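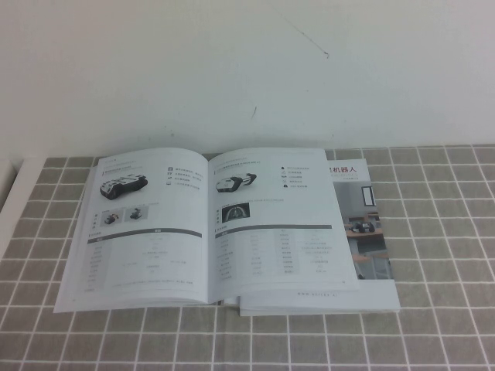
A student on last term's run of the module asked why we read the data sheet before writing a line of controller code, when the simulator comes with its own numbers. The answer is in the numbers themselves, and most of this session is spent on them.

Course pages > Mobile Robots > Software > Session 9

Overview Notes Labs Reading Forum

Print this page | E-mail this page

Session 9: From specification table to parameter file

A printed sheet gives each robot a picture, a few headline features and a table. The planner can use only part of the table. For a tracked vehicle, look for overall width, top speed, greatest slope and payload. Colour options and packing size can be left out.

Copy the values into the Liem parameter file, one per line, with the unit written out. Liem works in metres and seconds throughout. Sheets often give millimetres and kilometres per hour, and last year most of the failed runs in the Devport lab came from a width typed in as 300 metres.

Tracks and turning

The Briklow planner treats every vehicle as a disc unless told otherwise. A long body on tracks needs the rectangular footprint, with the turning centre set separately. Tracks slip when they turn, so the heading worked out from motor counts drifts. Set slip to the value you measured in Lab 2, and leave the gyro correction on.

Speed limits

Do not use the printed top speed as the control limit. Start at 20 per cent of it and raise it once the stopping test passes. The stopping test has to be run again after any change to the control loop rate.

Sheets in other languages

Several of the catalogues in the lab are in Chinese. Work from the units and the table headings, then check each heading against the glossary on the Nukport server. If a row can't be matched, enter it as unknown. Liem will refuse to plan with an unknown width but will accept an unknown payload.

For the lab: bring a finished parameter file for one tracked robot, and a note of every value you converted.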